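3 July 2026
By the textile store, Memotbridge

Keeping printed red cloth: notes for my talk at Skosevside

Start with thanks to the hosts. Ask if the people at the back can hear me. The folded sample goes around the room from the left side, and please it should come back to me at the end, last time it did not.

Opening. I work in a store of cloth for festivals, shop openings and family parties. We lend it, we get it back, we fold it. The inventory in November gave 1,144 pieces. Most of them are plain. Today I speak only of the red ones with printing, 82 pieces, which take more of my week than all the plain ones together.

Say what I mean by printed. The color of the letters lies on the cloth as a thin layer. It is different from embroidery and different from a pattern that is woven in. Show the small corner from the old Phuthong tablecloth and scratch it with a nail, so people hear the sound. Pause here. Somebody usually asks to try it.

Slide 2. How a piece comes back to us.
Normally in a plastic bag, in a ball, with the tape still on the corners. I do not complain about this. People are tired after a party. But the first hour after the return decides much. We open the bag at once, we write the label, and the cloth goes flat on the long table with the print up. Tape comes off slowly, pulled low along the cloth and never straight up.

Then we look for candle wax, sauce, lipstick and pins. Pins are the worst of these. I found one with my thumb in November, and after that we bought a magnet on a stick.

Slide 3. Cleaning.
Cool water, little soap, inside out. Test the red on a white rag first: a wet corner, press, wait, look. If the rag gets pink, this piece is washed alone, always, and it gets a red thread sewn in the hem so that the next person knows it too. We have many red threads by now.

No bleach for the white letters, even when they became gray. I tried it one time on a door banner. The letters were beautiful and around them was a pink cloud as wide as my hand. The banner is still in the store and I have it with me, hold it up for a moment. It is a good teacher.

Drying on a bar and not on a line. A line makes a thin mark through the print, and the mark stays.

Slide 4. Ironing.
Only from the back, with a cotton sheet between. Medium heat. If the print begins to feel sticky under the sheet, stop and let it lie until it is cold. Do not lift the sheet to check, this is how we lost half of a letter.
(If the time is short, jump to slide 6.)

Slide 5. Fold or roll?
I expect discussion here. My position is simple. Large pieces we roll, print outside, on a tube as thick as a wrist or thicker. Small ones we fold, but the fold must go between the letters and not across them. For this you must know where the letters are before you begin, so open the whole piece first. I know it is boring.

The tubes come from Brullik, which sells floor covering and gives the empty ones for free if you ask early in the morning. We cover them with washed cotton. The bare cardboard makes the white yellow after some years.

Every 168 days we take out the folded pieces and fold them again in other places. The number looks strange, I know. It is 24 weeks, and it fell well between our busy seasons, so we kept it.

Slide 6. Which way is up?
For a store where not everybody reads the characters, this is a real problem. I learned some of them only here, and slowly. A banner can be rolled from the bottom, labeled from the side, and hung upside down in front of a full restaurant. This happened with one of ours. The guests were kind and the owner was less kind.

So now each piece has a small tag at the top left corner, on the back, with an arrow. The tag also has the meaning in English and the name of the person who confirmed it. If we are not sure of the meaning, the tag stays empty until we find someone who reads it. We do not guess from the shape.

Slide 7. Reading a piece before you open it.
Cloth on a shelf or over a table is never flat, and a letter on a curve looks different from the same letter on the wall. White characters on bright red are strong to the eye, so one believes to see them clearly. But a curve makes a character narrow, a fold hides a part of it, and the remaining part can look like another word. Let people look at the slide for a while and do not talk.

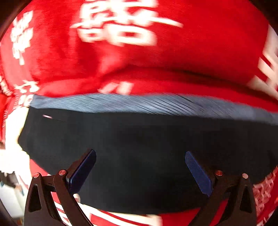
From the second row at the rehearsal came the remark that a person who grew up with these characters does not need the whole word, the lower half is often enough, and that my rule of the empty tag was too strict. I answered that for one reader this may be so, but the tag is for the next ten people. The remark went on that I should at least write down the half which I see, in pencil, and ask later. This is better than my rule and we do it now.

Mention it in the talk, also that I was wrong.

Slide 8. The shelf.
Red with red. Sheets of plain paper between the pieces, changed when they take color. Heavy rolls lie at the bottom, nothing stands on them. The window has a curtain, because red is quick to go orange on the side of the light – ours did on one shelf in a single summer. Lavender bags are fine but should not touch the print, the oil comes through.

Slide 9. Lending out again.
We give a piece with its tube or its flat box, and with a card of two lines: use string and not tape, bring it back on the tube. More pieces come back on the tube since we have the card. Not all.

Questions. Some that I should expect:
Velvet? We do not have it, I cannot advise.
Can a cracked print be repaired? Fabric paint with a fine brush, for small cracks. For a whole letter go to a printer and pay.
Where to get the magnet? Any sewing shop.

Collect the sample. Take the pink banner home also, and the extension cord is ours.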